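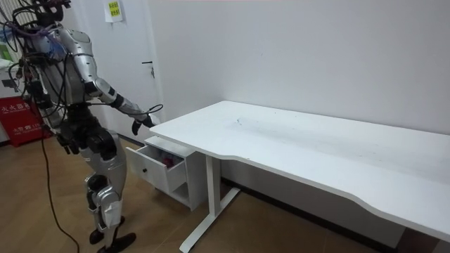 Equipment budget: what we are asking for next year

The equipment request for the coming year went in on Jul 14, 2020, and several people have asked what is in it. This is the short version. The full spreadsheet is on the shared drive under Planning, and Nandini Bhat can give you access if you don't have it.

Most of the money is for the humanoid bench. We have one full-size robot, and the drawer task is the work it is used for most. It reaches over or into an open drawer beside the desk, and it works on items on the desktop as well. The task is simple to set up, which makes it a good base for planning. We know how many hours it takes and what wears out.

Hands come first. The request has two spare right hands and one spare left. Last year we budgeted for one spare in total and used it by May. Furovov quoted 88 days for delivery, and any week without a hand is a week without drawer runs. Keerthana Unnithan has asked them to hold stock for us against a standing order. They have agreed in principle, but we have nothing in writing yet.

Cables are second. We are asking for $1,512 to replace the overhead bundle and add a proper support arm for it. Duván Huamán priced this three ways. The cheapest was to buy cable and build the arm ourselves. The dearest was a ready-made boom from Kurian, which needs a ceiling mount, and the landlord would have to approve that. The figure in the request is the middle option: a floor-standing arm, new cable in two lengths, and enough sleeving to cover the full run from the robot's upper back. 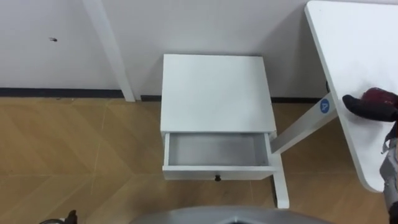 Furniture is a small line but it has caused the most discussion. The desk and the drawer cabinet are ordinary office pieces, and we would like to keep it that way. Hiếu Dương has asked for $300 to buy duplicates of both. Drawer runners loosen with use, and when one is replaced with a different model the pull changes, and then results from before and after can't be compared. Buying the same model now, while it is still sold, is cheaper than redoing the runs later. The spares would stay flat-packed in the store room.

A second line of $200 covers things to handle: plastic fruit, cloth items, small boxes and so on. These get lost or worn, and up to now people have been buying them out of pocket. Please stop doing that. Send the link to Nandini and she will order it.
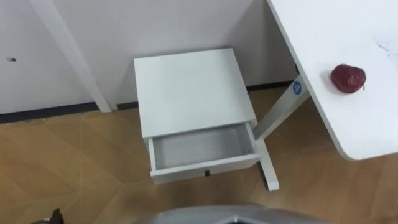

We looked at a second robot and decided against asking for one this year. Wandstead offered a lease with service included. The monthly price was fair, but it did not cover the floor space, a second operator station or the extra power circuit, and those came to more than the lease itself. Brynhildur Oddsson's view is that we should first get more hours out of the robot we have. At present a lot of the working day goes to setup and resets. If spare parts and the cable arm bring that down, we will have better numbers to take to the next round.

Software renewals are unchanged. The Grivum license covers the same number of seats and runs on the same dates as before.

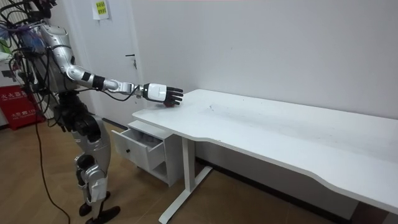
Drawer task at the desk, hand over the tabletop.

What happens next: finance will come back with questions, most likely on the hands, as that is the largest single item. If you have logs of hand faults or repair time, please get them to Keerthana. Rough notes are fine, but put the joint and the task on each one so they can be sorted.

If the request is cut, the order of priority is hands, cable arm, furniture, then handling items. Anyone who thinks that order is wrong should tell Duván before the review. Orders under the small-purchase limit can go ahead as usual and don't need to wait for approval.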